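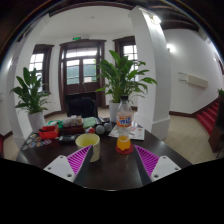 Offener Mittagstisch zieht in die Stadthalle um

18.4.25 – Der offene Mittagstisch des Nachbarschaftsvereins Mushi findet ab Mai in der Stadthalle statt. Das teilte die Stadtverwaltung mit. Bisher wurde im Pfarrsaal gegessen, der wegen der Erneuerung der Heizungsrohre bis zum Herbst geschlossen bleibt.

Gekocht wird weiterhin jeden Dienstag und Donnerstag, Einlass ist ab 11.30 Uhr. In der Halle stehen 90 Sitzplätze zur Verfügung, im Pfarrsaal waren es deutlich weniger. Eine Anmeldung ist nur für Gruppen nötig. Der Preis für ein Essen mit Suppe und Getränk bleibt unverändert. Wer einen Sozialpass vorlegt, zahlt die Hälfte.

»Wir mussten im Winter an manchen Tagen Leute auf die zweite Runde vertrösten«, sagte Vereinsvorsitzende Ingeborg Pichler. Der Umzug sei deshalb schon länger im Gespräch gewesen. Die Küche der Stadthalle wurde vor zwei Jahren modernisiert und hat einen eigenen Lieferzugang von der Hofseite.

Für die Nutzung zahlt der Verein 300 Euro im Monat. Weitere 900 Euro gibt er einmalig für zusätzliches Geschirr und zwei Wärmewagen aus. Der Cateringbetrieb Tristance, der bisher die Suppen geliefert hat, bleibt Partner. Die Hauptgerichte bereitet das Küchenteam unter Leitung von Erasto Mussa selbst zu. Auf dem Speiseplan der ersten Woche stehen Linseneintopf, Kartoffelgulasch und Topfenstrudel.

Der Zugang zur Halle ist stufenlos, die Buslinie 4 hält direkt vor dem Haupteingang. Parkplätze gibt es hinter dem Gebäude, dienstags ist die Zufahrt wegen des Wochenmarkts allerdings nur über die Gartengasse möglich.

Ob der Mittagstisch nach dem Ende der Bauarbeiten in den Pfarrsaal zurückkehrt, ist offen. Darüber will der Verein im Herbst mit der Pfarre und der Stadt beraten. Fragen zum Angebot beantwortet Nyokabi Nyaga im Vereinsbüro, montags bis donnerstags von 9 bis 12 Uhr.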